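4. What grain can and cannot tell a buyer

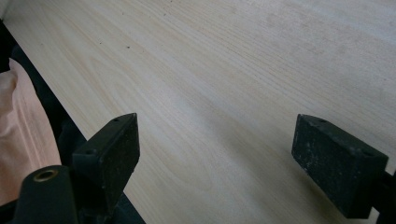
Figure 3. A pale wood panel with fine, closely spaced grain lines and soft arches.

4.1 The claim under test

The trade literature on pale interior woods makes a simple promise. Look at the grain, it says, and you will know what you are buying. Close, even lines are taken as a sign of slow growth, slow growth as a sign of strength, and strength as a fair reason for a higher price. We came to this chain of reasoning with some doubt, and the survey reported in this section has done little to remove it.

Figure 3 is a fair example of the kind of surface at issue. The colour lies between cream and blond, and a reader with some experience might say pine, birch or poplar. We would ask that reader how sure they are. Colour in this range overlaps a great deal between species, it shifts with age and light, and arched figure depends heavily on the angle at which the wood was cut. A board sawn close to the face of the log will show arches; a board from the same log, sawn another way, will show straight lines. A buyer who reads the first as "lively" and the second as "strong" may be putting two prices on one tree.

4.2 Survey of buyers

We asked 84 buyers from small joinery and furniture firms to name the species of a set of unfinished samples by eye, and to say how confident they were. The samples were supplied by Latuheru, a timber merchant, and their identity had been confirmed under the microscope before they reached us. Buyers could tilt the samples and hold them to a window but could not cut, wet or weigh them. Each buyer worked alone, and answers were written down before any discussion was allowed.

Confidence was high throughout. Accuracy was not, and the two had very little to do with each other. Buyers with long careers gave their answers faster than newcomers and defended them with more energy, but they were not right more often in any way we would care to build an argument on. Most errors fell among the pale woods, where the same few species were swapped back and forth. Dark woods caused less trouble, though we suspect that this reflects the small number of dark species in common use in the region, which makes guessing easier.

It has been put to us that the test was unfair, as buyers seldom rely on sight alone. Merrick, commenting on an early draft, argued that weight and smell do much of the work in a real yard, and that taking them away was like asking a cook to judge soup through a window. We accept the point in part. But the sales material we reviewed in section 2 makes its claims about looks, and much of the stock in question is now sold from photographs. If sight alone is good enough to sell the wood, it should be good enough to test.

4.3 Does close grain mean strong wood?

The second half of the promise concerns strength. Here the usual source is a handful of older bending tests which are cited far more often than they are read. We traced the references given in the brochures of two suppliers, Vestevex and Brultach, and found that both led back, through several layers of borrowing, to work on structural softwood beams. Neither brochure sells structural beams. Whether the result carries over to thin interior panels is an open question, and we could find no sign that either firm had asked it.

Our own tests covered 156 strips, cut to one size and bent until they failed. Ring spacing was measured on the end of each strip. In the softwoods there was a weak link in the expected direction, with wide scatter. In the hardwoods we found no link worth the name. Knots, sloping grain and moisture content mattered more in every group, and the first two of these can be seen by anyone who bothers to look for them. It is odd that buyers are taught to count rings and are told so little about slope.

We do not wish to overstate this. The strips came from a single merchant, the range of ring spacing was narrow, and a larger set might show an effect that ours missed. What we can say is that an effect too small to appear in 156 strips is unlikely to be noticed in a cupboard door.

4.4 The grading scheme

The Satum scheme, used by several merchants in the region, sorts pale panels into 5 visual grades. Its handbook describes the grades in terms such as "calm", "balanced" and "expressive", with no measurements. Pillai regraded a sample lot twice, some weeks apart, without sight of her first results, and found that the middle grades in particular would not hold still. The top and bottom grades did better. A scheme with 3 grades might well be sounder, though it would offer fewer prices.

Supporters of the scheme reply that it was never meant to measure strength and that customers like having words for what they see. That may be so, and we have no quarrel with a customer who prefers arches to straight lines. Our objection is to the step from taste to quality - a step the handbook takes on its second page and does not defend anywhere else.

The next section turns to price records from the same merchants, and asks whether grade predicts what buyers pay once panel size and thickness are taken into account.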